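Inicio Número actual Archivo Autores Buscar

3.2. Etiquetas manuscritas y memoria de la categoría

Lo que más nos entusiasmó de los talleres de Skirgate fue la rapidez con que una palabra escrita a mano organiza un espacio doméstico. Cruickshank y Amaral ya habían defendido que la etiqueta funciona como una promesa – quien la escribe se compromete con un orden futuro –, y nuestras entrevistas les dan la razón con una riqueza que no esperábamos. De los 11 hogares visitados, cuatro usaban etiquetas en minúscula, sin artículo y casi siempre en plural.
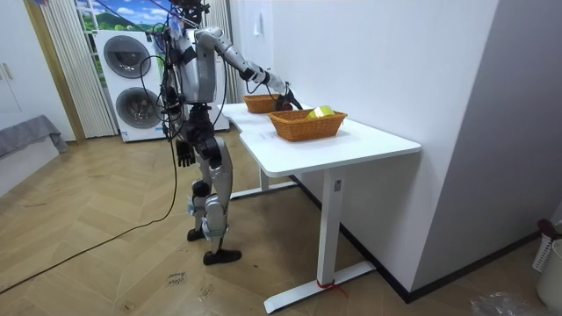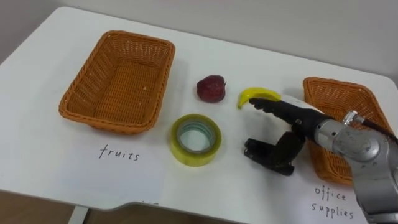
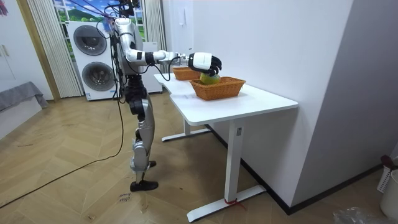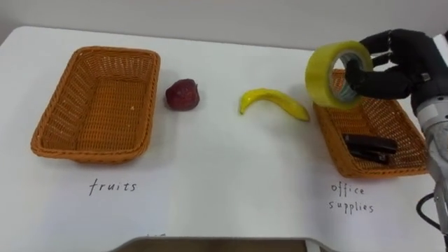
Figura 2. Cestas de mimbre sobre una mesa blanca. En la segunda y la cuarta imagen se lee la palabra «fruits», escrita a mano.

El plural merece una atención especial. Filipa Seixas, que transcribió las entrevistas de Coelho, observó que las personas mayores preferían el nombre de la materia («harina», «hilo») y las jóvenes el de la clase («dulces», «costura»). ¡La diferencia aparece incluso dentro de una misma cocina! En dos casos convivían ambos sistemas en el mismo estante, y sus dueños los leían sin la menor vacilación. Retomaremos este punto en la sección 4, junto con los cuadernos de despensa que nos cedió Zulmira Cunha.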